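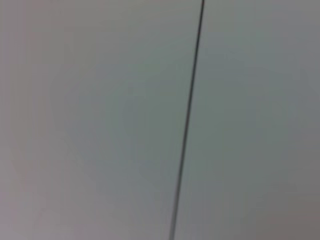 Gray, with a line down it.

Sturkport, second night

Back in the room at 9:40 with my boots off and the heater on. I want to get today down before I forget the order of it.

Slept badly. The guesthouse is on the harbor road and the trucks for the first ferry start lining up well before it gets light. I had earplugs at home and left them there. Gave up at half past five, made tea with the little kettle and read the bus timetable until breakfast opened. The timetable has a winter side and a summer side, and the winter side is mostly footnotes. In February the coast bus goes out to Dristness in the morning and comes back in the afternoon, and that is the whole service. Yesterday I'd been reading the summer side and thought I could stay out there for dinner. Glad I checked.

Breakfast was rye bread, a boiled egg, a mild white cheese and some sort of red jam that I had a lot of. Coffee comes in a thermos you keep at your table. The only other guests were a couple with a baby who were driving on to Plurkstead. They asked if I knew whether the road over the hill was open and I didn't, so they went to ask at the desk. It was open but with a warning for wind.

Walked to the bus stop by way of the bakery and bought 2 cheese rolls for lunch, on the theory that nothing would be open in Dristness. That was mostly correct. The bus is number 142 and it leaves from behind the fish hall, not from the stop with the shelter and the big sign. A man in the shelter told me this without my asking. I suppose I looked like somebody waiting for the wrong bus. He was right, and I would have missed it.

Fare was paid in coins to the driver. No cards. I had enough but only just, so if I do this again I need to get change the day before. Sat on the left going out for the sea. For the first stretch the road runs right beside the water, then it cuts inland through farmland that was brown and flat and had standing water in it. A few horses with their backs to the wind. Rain on and off. The heating on the bus was very strong and I took off my coat, then my sweater, and then had to put it all on again in a hurry when the driver called out Dristness.

It is smaller than I expected. A church, a school, a row of houses, a slipway, and the lighthouse out on the point. The guidebook gives it a full page and makes it sound like a town. I walked out to the lighthouse first while it was dry. The path is gravel for the first half and after that it's wet grass with posts to follow. It took longer than the sign said, maybe because of the wind, which was coming straight at me the entire way. You can't go in. There is a bench on the sheltered side where I ate one of the rolls and watched the swell come in over the rocks. I stayed until my hands got cold. No seals, though the guidebook promised those too.

On the way back down I met a man mending a gate and we talked for a while. His name is Bent Egilsson and he has lived in Dristness since he was a boy, except for some years working on boats. He asked where I was from and what I was doing there in winter. I said it was when I could get the time off. He said that in July there are so many cars they park in his field, and he puts out a box for money, and most people pay. He told me that the museum was closed but that his cousin had the key and would open it if I wanted. I said I didn't want to bother anybody. He had already started walking to her house.

So I saw the museum. It is one room at the back of the school, plus a sort of hallway. Mostly fishing things and photographs, and a case of medical instruments that belonged to a district doctor called Gunnlaugsson, who went round all the farms on this coast on horseback. There was a ledger open at a page of his visits, in very small handwriting, with the names of the farms down one side. The cousin read some of them out and pointed out the window in the direction of each one. Several are gone now. She also showed me his saddlebag, which had been repaired many times. I liked that room more than anything else I've seen on this trip, and I put what I had left in coins into the donation jar, which I later realized was also my bus fare back.

Told Bent about this, embarrassed. He gave me change for a note from his own kitchen drawer and then wouldn't let me leave without coffee. His kitchen looks out on the slipway. He has strong opinions about the new ferry, which is bigger than the old one and can't come in when the wind is from the southwest, and the wind here is from the southwest most of the time. According to him the old one went out in everything. I have no way to judge. He wrote down the name of a place to eat in Plurkstead on the back of an envelope, and I've put it in the front of this book.

The bus back was 33 minutes late. I stood by the church wall, where there is some shelter, and ate the other roll. A school kid waiting there too didn't seem worried, so I decided not to be. Same driver. He nodded at me. It was getting dark and I slept for part of the way with my head on the window and now my neck is stiff.

Sturkport was wet and quiet when we got in. I went to the pool, as everyone says you should. You have to wash properly before you go in and there is an attendant who makes sure of it. After that, the hot tubs outside, with the rain coming down on my head. Very good. I should have gone yesterday too in place of walking up and down the main street looking at closed shops. I got to talking with another traveler there, Tirta Tambunan, who is going around the coast in the other direction and had come from Plurkstead this morning. She said the hill road was slow but fine. She also said to skip the boat tour out of Plurkstead, because it was canceled on her twice and they only refund you by bank transfer, and to do the cliff walk on my own. I told her about the bus being behind the fish hall, and about bringing coins. Seemed a fair trade.

We had dinner at the place by the pool, as there isn't much else open. Fish soup, bread, water. It cost about what a full meal costs at home, but they let you fill the bowl again, and I did. She had the lamb and said it was dry. She is a physiotherapist and told me what to do for my neck, which I tried just now. It may be slightly better.

Money today: bus both ways, rolls, donation, pool, dinner. Still under what I'd set aside, mostly thanks to the coffee being free. I do need to find a cash machine before I leave. There is supposed to be one inside the supermarket.

Tomorrow is Plurkstead. The bus goes at 10:15 from the proper stop this time — I asked at the desk and then asked again to be sure. I have 3 nights booked there. The forecast is for rain in the morning and clearing later, wind still from the southwest. If it clears I'll do the first part of the cliff walk in the afternoon and save the long part for the day after. If not, laundry. I am down to my last dry socks and the pair from today is on the heater, where they are starting to smell.

Also need: postcard stamps, a new pen (this one is skipping), something for the bus to eat. Call home before noon their time. Write to the cousin in Dristness about the ledger — I never got her name, so I will have to send it care of Bent.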